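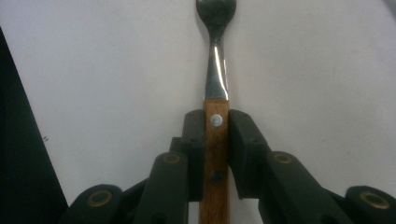 January, late, nearly eleven at night

I have finally done the cutlery drawer. I have been promising myself I'd do it ever since we came back from Tusdale, and this afternoon the rain was coming down so hard that even I couldn't find a reason to be out in the garden, so I put the kettle on, spread the old green towel over the kitchen table and tipped the whole lot out. What a racket it made! Celeste shouted down the stairs to ask if I'd fallen.

I had quite forgotten how much we own. There is the everyday set from the market at Staltthorpe, the fish knives we have used once, Mum's teaspoons, and then all the wooden-handled forks and knives that came from Aunt Brito's kitchen when her house was cleared. Those are the ones I really wanted to get to. They have been at the back under the rolling pin for years, and I always feel a bit guilty when I see them, as she used them every single day and would have been cross with me for leaving them to dry out.

I do love them, though. The wood is that lovely orangey brown, with the grain running straight down the handle and a darker streak here and there, and it sits square against the steel where the two meet. One of the forks has a pair of rivets that don't match - the upper one bright as a new sixpence and the lower one nearly black. I sat looking at it for far too long. I can't remember whether it was always like that. Perhaps one was replaced, perhaps it has just gone dark over the years while the other stayed shiny. Irfan might know, he used to mend that sort of thing in his father's shop, and I must ask him when he comes for supper.

I counted the wooden ones, as I want to know whether we could lay a whole table with them at Easter. There are 13 forks and only 3 knives, which is maddening, and I can't think where the other knives went. Edivaldo may have had some when he moved to Dellomton. He did go off with a box of kitchen things and he was never one for writing lists. I shall ring him tomorrow, but I'll have to be tactful about it, because the last time I asked after something of Auntie's (the blue jug) he went quiet for a fortnight.

Washed everything by hand in warm water, a few at a time, no soaking. Auntie would never let you leave them in the bowl. I can still hear her! You washed it, you dried it, you put it down on the cloth, and if you wandered off in the middle to look at the telly there was trouble. Afterwards I gave the handles a wipe of oil with a bit of old vest and left them in a row on the towel, and the kitchen smelt lovely, like the inside of her dresser.

The drawer itself was a disgrace. Crumbs in every corner, a birthday candle, two dead batteries, the key to something. I lined it with the last of the striped paper and cut it too short, so there is a bare strip at the back which I have decided not to mind.

Celeste came down when it was nearly done and said we should simply use the wooden ones and give the market set away. I said I'd think about it. I am thinking about it. They do feel so much nicer in the hand, but they can't go in the dishwasher and I know perfectly well who would be standing at the sink.

Soup for supper, and toast. My back aches from bending over the table. Must buy more oil, and lining paper, and ring Edivaldo before lunch.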